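June 3, 2022

Murkent chat – random pairing, second look

Moved the pairing queue off the old poller this morning and onto Gralline. Text rooms first, video rooms left where they are until the text side has run for a while. Load script opens 200 fake users, each one waits, gets a partner, sends four lines and hits Next.

First run: 609 pairings before it stalled. The log shows the same two users handed to each other over and over. The "don't repeat last partner" check reads the session ID, and the ID changes on reconnect, so it never matches. Same bug Shinji Morikawa wrote up in December for the language rooms. His fix was to key on the browser token. Copied it over, had to rename one field.

Second run: no stall. Wait time is fine while the queue is full and gets bad when fewer than ten people are in it. Interest tags make that worse. Someone who types three tags sits there until the timeout. Set the timeout to 2000 ms, after that it drops the tags and takes anybody. Feels right when I try it by hand.

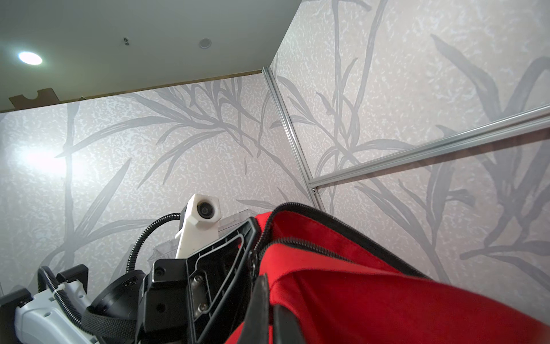 Red bag, black zipper, gripper on the left side.

Student rooms: the email check still accepts any address that has .edu somewhere in it, including in the front part. Needs to look at the end of the domain only. Not fixed today.

Report button works in text rooms. In video rooms it sends the report but leaves the call open – it should close for both sides. Stotel handles the call teardown, so I have to see what their hook returns. Asked Shibata for the old test account, no answer yet.

To do
- email check
- report closes call
- rerun with about 100 users and tags on for all of them
- ask Shinji if the token survives private windows
- take the old poller out of the startup script, it still comes up after a reboot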